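We got to the Ornora open house a little after ten, having missed the turn for the loading yard twice (the sign is on the wrong side of the fence if you come from the river road), and were handed a badge, a paper cup of very good coffee and a folded map of the building. I had been looking forward to this one for weeks. My school district has been thinking about a small robotics course, and the Brurnent kit is one of the few on our list that comes with a full-size arm and a set of household props in the same order.

The tour starts in the showroom, where you hear about the company, and then moves down a long corridor to the demo hall. They let visitors in by groups, and I was glad of it, as everyone could stand close to the tables and ask whatever they liked. The table I had come for was laid out with the tabletop set: toy fruit, a plate with a ketchup bottle on it, a mug and a bowl, and the arm coming in from one side.

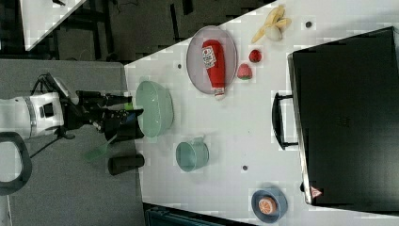 Jayasinghe
Contributing writer, classroom equipment

The thing I wanted to know about was the gripper. On paper every kit picks up every object, and anyone who has spent an afternoon with one knows how that goes. The fingers on this one are black and rather angular, with a boxy unit on top, and our guide told us they can be swapped with a single hex key, which she kept in her pocket the whole morning. I asked to try it and made a mess of the second screw, but she was patient with me.

I liked the choice of props more than I expected to. A mug on its side is a different job from a mug standing up, and an orange slice in a little round dish is different again, so a teacher could get a whole term out of one box of objects. There is a peeled banana too, with the strips of skin spread open, and my neighbor in the group spent a good while wondering which bit you would grab first. I would have started with the ketchup. It's a squeeze bottle, wider at one end than the other, and lying across a plate with a rim it gives a student plenty to think about before they move anything at all.

The kit is sold in three sizes. The smallest has 79 lesson cards and the largest 195, and I was told the cards can be bought separately later on, so a school could begin small. I did leaf through the binder, and the early cards are written in nice plain language. The later ones assume a good deal, and I would want a training day before I put them in front of a class. 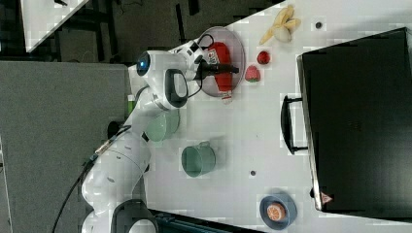 Lestlow, 6 Mar 2022

After the demo hall there was soup and bread in the canteen, and a chance to talk about the dull but necessary things. Delivery is by pallet, so check your doors. The service plan covers the arm and the gripper but leaves out the props, which seemed a little stingy to me, though replacement fruit can be ordered by the bag. Orders placed now ship in July, and the sales desk will hold a price for you while your school board makes up its mind. I left my address and came home with a catalog, a tote bag and a sore foot, and I'll be asking our board for the smallest kit to begin with.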